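Proposer une chronique à la rédaction d'Estport

Temps de lecture : 4 minutes
Imprimer | Envoyer par courriel

Les pages Opinions d'Estport sont ouvertes aux pigistes et aux lecteurs souhaitant traiter d'un sujet d'intérêt public. La présente notice précise la marche à suivre, depuis le choix du sujet jusqu'à la publication.

1. Définir le sujet

Le texte porte sur une question d'actualité locale ou régionale et défend une position identifiable dès le premier paragraphe. Avant toute rédaction, l'auteur consulte les archives du journal afin de vérifier que le même angle n'a pas été traité depuis janvier. Les portraits et les hommages relèvent d'une autre rubrique.
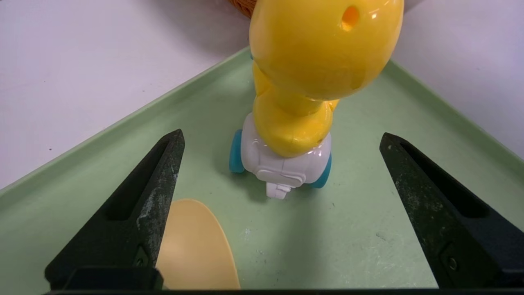
2. Rédiger le texte

La chronique compte jusqu'à 532 mots, titre non compris. Les faits avancés sont accompagnés de leur source, indiquée entre crochets à la suite de la phrase concernée ; ces mentions sont retirées lors de la mise en page. Les citations sont reproduites intégralement ou coupées de manière visible. L'auteur signale tout mandat électif, emploi ou engagement associatif en rapport avec le sujet.

3. Transmettre la proposition

L'envoi s'effectue par le formulaire Relow, rubrique « Tribunes et chroniques ». Il comprend :
- le texte, sans mise en forme ;
- une présentation de l'auteur en deux lignes ;
- un numéro de téléphone, qui ne sera pas publié.

Les propositions adressées simultanément à un autre titre ne sont pas examinées. 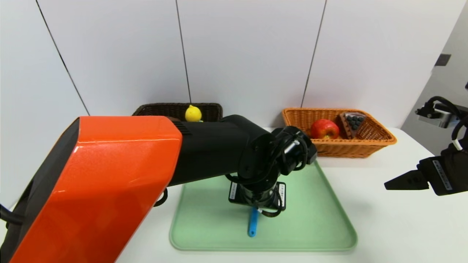
Bras articulé au-dessus d'un plateau vert pâle.

4. Relire et valider

Benito Sepúlveda, responsable des pages Opinions, répond sous 13 jours. Si le texte est retenu, une version corrigée est soumise à l'auteur, qui dispose de deux jours ouvrés pour formuler ses observations. Le titre définitif est fixé par la rédaction. Toute demande de rectification postérieure à la parution est à adresser à Rasmus Sakalauskas, secrétaire de rédaction.

Notice mise à jour le 05/03/2021

Contact | © Estport, tous droits réservés | Haut de page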